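Pluredano Cell: Gripper Height Fault and Interim Rules

Work on the Pluredano sorting task was suspended on Monday after the simulated arm repeatedly drove its fingers below the surface of the table. The task is run in the simulation suite maintained by the Jumar group and asks a yellow table-mounted arm to pick up small colored pieces. The fault did not involve any physical equipment, and no person was at risk. It is reported in this newsletter because the same motion files are scheduled for transfer to the hardware cell at Londoño in April.
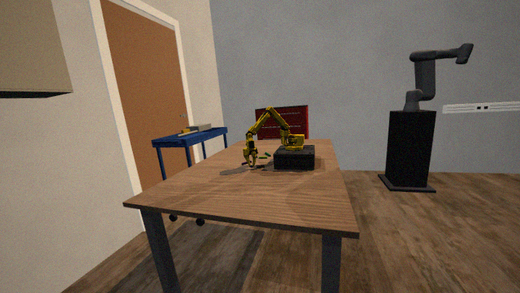 A review of the logs covered 2,791 attempted grasps. In 153 of these, the commanded height of the fingertips was lower than the tabletop. The simulator resolved the overlap by pushing the arm back, and in 137 cases the attempt was still recorded as a normal grasp. On a real table, the same command would press the fingers into the wood and could damage the wrist joint or throw a piece clear of the work area.

The cause has been traced to the Skisaler calibration file. An update to the table model changed the thickness of the top, but the height offset for the arm's mounting block was not updated with it. Thin pieces were affected most, as the fingers must come very close to the surface to take hold of them.

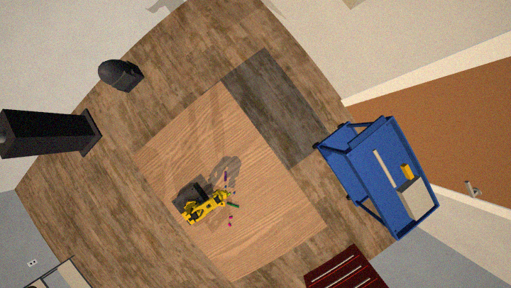
The contact alarm should have stopped the first faulty attempt. It had been set to a high threshold during earlier testing and was never returned to its standard value. The alarm setting is now locked and may be changed only with written approval from the safety office.

The following rules apply until further notice. No motion file created with the old calibration may be sent to Londoño. All users must reload the corrected Skisaler file before starting a session. Any attempt in which the fingers touch the table must be logged as a fault, even if the piece is picked up.

The 17 motion files already approved for transfer have been withdrawn and will be checked again. Groups that need access to the suite during this period should contact the Jumar scheduling desk before 4 p.m. on the working day prior to their session.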